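公開日の工房で、二本の腕を見る

文 ウイェン・ヴオン(Uyên Vương)

午後2時、Drulowの工房の入口にはもう列ができていました。年に一度、3月だけの公開日です。私は日本に来て12年になりますが、工場の見学にはまだ慣れていなくて、靴にカバーをつけるとき少し緊張しました。

この日の来場者は178人だったそうです。一回の見学は16人までで、私の組には小学生の兄弟と、退職した旋盤工の男性がいました。男性は機械よりも床の配線をよく見ていて、「きれいに引いてある」と小さい声で言いました。

最初の部屋では、Jaltikという操作ソフトの説明を聞きました。人が手元のレバーを動かすと、離れた場所の腕が同じように動きます。その動きを記録して、あとで機械に学ばせるのだそうです。説明をした技術者のオグボンナ(Ogbonna)さんは、とてもゆっくり話す人でした。難しい言葉を使ったあとは、必ずやさしい言葉で言い直してくれます。外国人の私にはありがたいことでした。

次の部屋が、私の一番見たかったPreletariの実演です。木目の濃い机に、白と黒の腕が左右から伸びています。思っていたより小さくて、家庭の台所にも置けそうな感じがしました。課題は、片方の手が持った布をもう片方の手に渡すことです。一回目は布が落ちました。二回目も落ちました。兄弟の弟のほうが「がんばれ」と言うと、みんなが笑って、部屋の空気がやわらかくなりました。三回目に、布はほとんど音もなく右の手に移りました。

私はオグボンナさんに、どこが一番難しいのかと聞きました。つかむことより、放すタイミングだという答えでした。
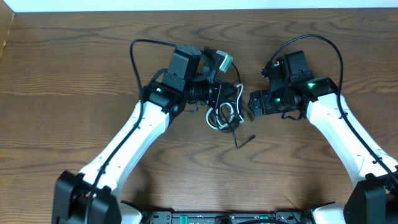

人間の場合は、相手がしっかり持ったことを指の感触で知ります。機械にはその感触がまだ足りないので、目で見た情報と、モーターにかかる力から判断するしかないそうです。私は母から熱い茶碗を受け取るときのことを思い出しました。母はいつも、私が「持った」と言うまで手を離しませんでした。

見学の終わりに、旋盤工の男性が練習用のレバーを握らせてもらいました。はじめは腕がふるえていましたが、すぐに動きが静かになりました。オグボンナさんは横で黙って見ていて、それから「もう一回お願いできますか」と頼んでいました。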